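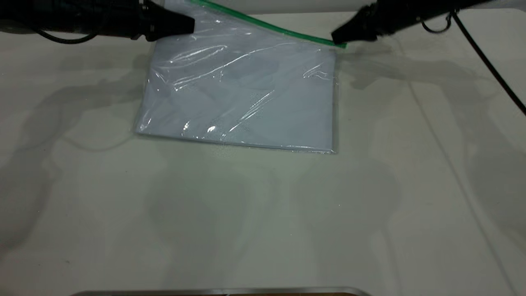

G. Fragkou

Last updated: 6th December
Filed under: Office Skills > Paper and Storage > Chapter openings
Print this chapter | E-mail this chapter

Chapter 4. The Pouch and What Goes in It

Paper has a talent for leaving the group. A stack put down on a desk at Berbridge in November will have lost its second page by the next meeting, and the second page is where the figures were. The last chapter dealt with folders, which hold paper well until somebody carries one upside down. We come now to the clear zipper pouch, a humble article that has saved more careers than the stapler.

The main case in this chapter is the Grutlow office, which moved 3006 loose documents out of its cabinets and into pouches, and then had to find them again. The first part of the job went well. You will read about the second part in section 4.3, and you may want a cup of coffee for it.

A pouch asks very little of its owner. Square the stack by tapping two edges on the table. Open the zipper all the way, including the last inch that everyone skips and later regrets. Slide the paper in with the side you need facing up, press the film flat with your palm, and close the zipper in one pull. A bright strip, such as a green one, makes it plain which end is the top. People will open the pouch at the bottom anyway, once, and the pouch will be retired.

Wrinkled film is a nuisance for reading and no trouble at all for storage. If you must read through it, tilt the pouch away from the lamp, or take the paper out, like a person with nothing to hide. 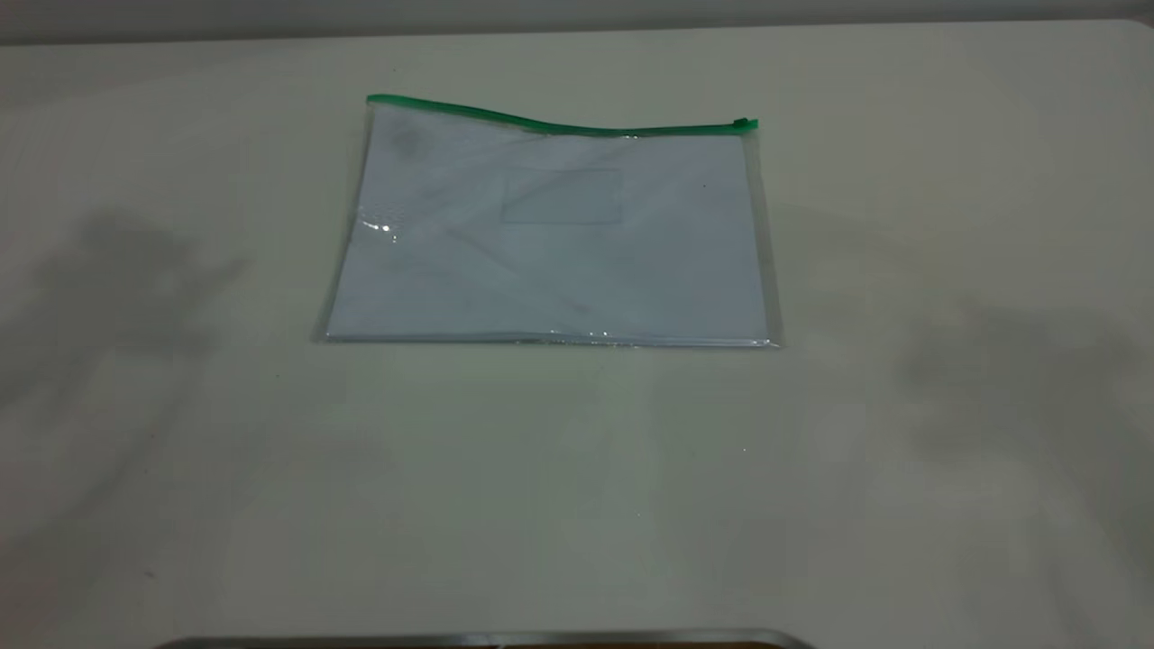 How many sheets should go in one pouch?

Stop at 40 sheets of ordinary paper, or sooner if the zipper has to be talked into closing.

The Flirari filing scheme, which we use from section 4.2 onward, gives each pouch a number and a one-line label. Grutlow bought 1000 labels and wrote "Misc." on a discouraging share of them. Before you read on, find three pouches' worth of paper in your own home and write a label for each. "Misc." is not accepted. Neither is "Other." Keep the labels handy, as you will need them for the exercise at the end of section 4.2.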